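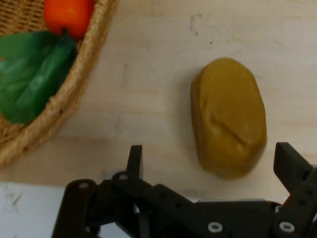
Wrist camera view, Skorell two-finger gripper open, clay lump and produce basket on the table.

Degefa Tabletop Set: notes and data card

Version date: 2021-08-09
Status: under review, not recommended for purchase yet

What this is

220 teleoperated episodes recorded with the Skorell gripper kit, using the control software and wrist camera sold with it. We bought the kit in April at list price. Calville, the reseller, had no say in this card and has not read it.

The product page promises "handling of any household object out of the box." We wanted to know what that covers. The episodes are the answer as far as we have one.

Contents

episodes/ one folder per episode, camera frames plus joint log
labels.csv outcome, object class, operator notes
calib/ camera calibration, ours, see below
vendor/ the calibration file as shipped, kept for comparison

Object classes are rigid, soft and produce. Soft means modeling clay, shaped by hand into a lump before each episode. Produce means artificial fruit and leaves, and most of those episodes use a woven wicker basket. If you need real fruit, look elsewhere. Plastic skins are slick in a way that a peach is not, and we would not trust a grip policy trained on them in a kitchen.

Results, such as they are

Outcome is labeled by the operator at the end of the episode. "Success" means the object was lifted and set down inside the target area. It says nothing about what shape the object was in afterward. For clay this matters a lot: the kit has no force feedback worth the name, only a motor current reading that drifts, and a lump can come out badly squashed and still be marked as a success. Filter on the deform column if you care.

Out-of-the-box success on the soft class was around 50 percent. Maltell, the grasp planner bundled as a trial, did no better than our operators and was slower. Its license ran out before we could repeat the runs, so treat that comparison as weak.

Known problems

- The fingers take up a good part of the bottom of the camera view. The brochure shows a clear view between them. Crop or mask as you like, but the linkage moves as the gripper closes, so a fixed mask will not do.
- Focus is poor close to the fingers. Skorell support told us this was "within spec" and did not send the spec.
- Vendor calibration was off by 12 pixels at the image corners. Use calib/.
- 70 episodes have gaps in the joint log. They are flagged. The cause is still open; we suspect the USB hub in the kit.
- The tabletop is scuffed and stained. Marks were not cleaned off between sessions and a model may well learn them.

Not suitable for

Benchmarking other grippers, anything involving people, or backing up the vendor's claims. Please don't quote the success rate without the paragraph it came from.

License

Free for research use. The files in vendor/ belong to Skorell and are covered by their terms.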